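Subject: Re: [bench-automation] Second pair of arms, yes or no before the budget closes
From: Huw Jenkins
To: bench-automation list

Olesia Antoniuk wrote on Thursday:
> Korkon have quoted 1,175 for another pair of the blue arms, servos
> included, printed parts ready to bolt up. Fillik can do the table and
> clamps. If we say yes now we could have both tables folding cloths
> by the end of January. Can anyone see a reason not to?

I can see a few, Olesia, sorry.

The price is fine. What bothers me is that it's a price for arms, and arms are the cheap bit. I went through what we spent on the first table and there are 71 lines on the sheet, most of them small and hardly any of them in the original plan. Cables, spare servos, tape, replacement finger pads, more tape. Rostam's time isn't on it at all. If we put 1,175 in the budget and call that the cost of a second station, we will be back asking for more before Easter.

My other worry is what the second pair would be for. Touran's note says "doubles output". Output of what? We are still on one small cloth at a time, and for a good part of the job only one arm is doing any work. Have a look at these before you vote.

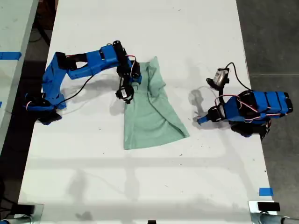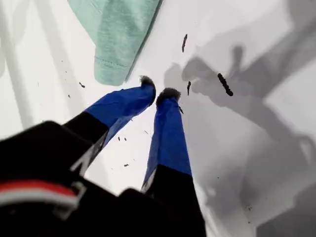 1. What I'd want settled first

Fingers. Tape round the fingers and a fuzzy pad on each tip is a workshop answer, and I don't mind it, but I'm not paying to copy it onto another table until we know how long a set lasts. Katherine, did you ever keep a log of pad changes? If not, could we start one?

The surface. It picks up specks and scuffs. Does Fillik's quote include a top we can wipe down properly, or is it the same white one again? The quote just says "table, white".

Running both. One person can't sensibly watch two tables while we still have to step in. Maltinari told us their grippers would fix that, but their demo was with a stiff napkin and I'd like to see it done with something limp and knitted.

2. What I'd spend instead

200 on spares for the pair we have, and a proper trial of 2 weeks with every stoppage written down. Then ask Ansari for a quote to set against Korkon's. I know Korkon say the price won't hold. They said that last time, and it held.

If the trial shows that the arms are what's slowing us down, I'll vote for the second pair and help carry the table in. At the moment I think we'd be buying another lot of the same problems.

Rostam, please shout if I've got the spares figure wrong. I took it from your old list, and the servo prices on that looked low to me.

Huw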